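Folding for the rail and the shelf: Amerley Baidoo on denim

Amerley Baidoo runs the sorting room at Fisbridge, where donated and returned clothing is graded, folded and sent on to shops in Pulstead. Denim takes up more of her bench time than any other cloth.

"Weight is the first problem," she says. "A shirt goes where you put it. Denim springs back at the seams, because that is where the layers are thickest. If the two side seams don't lie over each other, the pile leans."

Her method starts with a lengthwise fold, one leg over the other, hems level. The crotch point is tucked in so that the long edge runs straight. Only then is the garment folded across, and the number of cross folds depends on the shelf. At Fisbridge the shelves are 30 cm deep, so most adult pairs get two.

Elasticated pairs are handled separately. "Gathered ends won't lie flat and you shouldn't try to make them," Baidoo says. "Pull the elastic out to its full width and it goes back the moment you let go. Leave it gathered, smooth the cloth leading up to it, and put that end inside the fold."
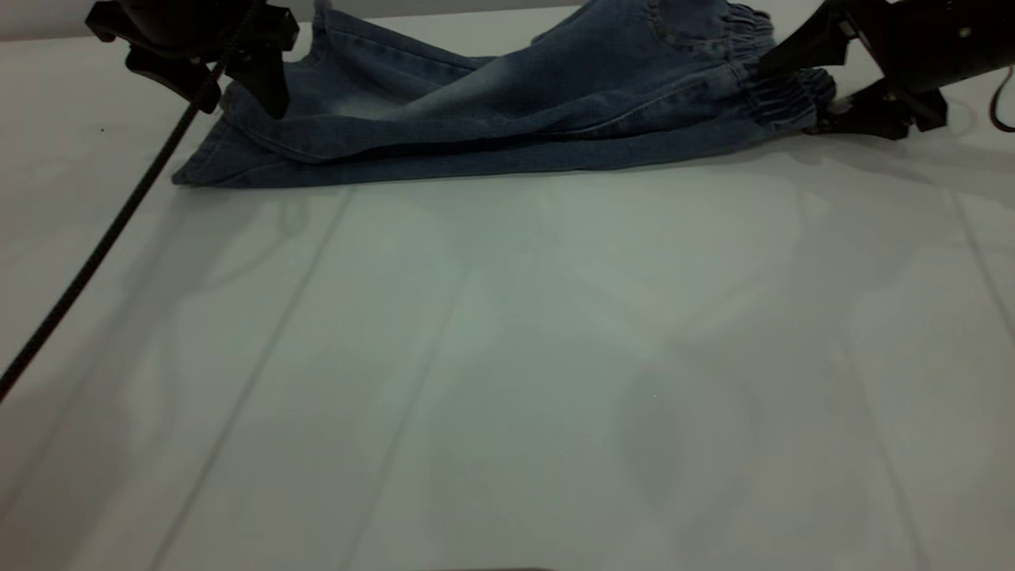
Grading before folding

Every pair is checked on a white table, a choice Baidoo made after the room was refitted in December. Dark indigo shows its edges clearly against it. Fading across the thighs is not marked down if it is part of the wash. Thin cloth at the inner leg is.

"Six pairs to a stack, four if they're heavy," she says. "More than that and the bottom pair takes a crease you have to steam out."

Finished stacks go into crates with the fold facing outwards, and the size label is fixed to the crate.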